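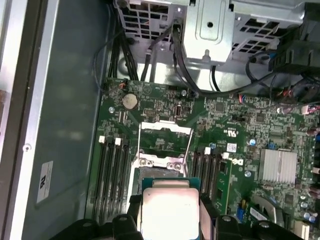 A processor below its open socket, between two banks of memory slots.

Repair group questions Mevevik's "green" computer trade-in

Humphreys Repair Network is asking retailer Mevevik to show where its traded-in computers end up. The August program offers store credit for any machine over 5 years old and calls the result "a second life".

"We asked how many get reused and were sent a brochure," said spokesperson Noémie Courtois. "A new colour of sticker on the box doesn't tell us much."

Mevevik says it has collected 3000 machines. It has released no figures on resale or scrap.
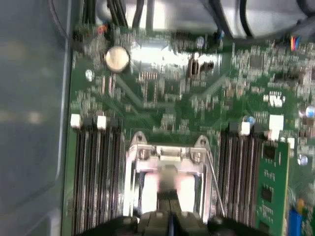 What we are asking for

A public tally by centre, and parts sold separately at a fair price. Mevevik has been given 7 days to reply.

Media contact: Alper Çetinkaya, Humphreys Repair Network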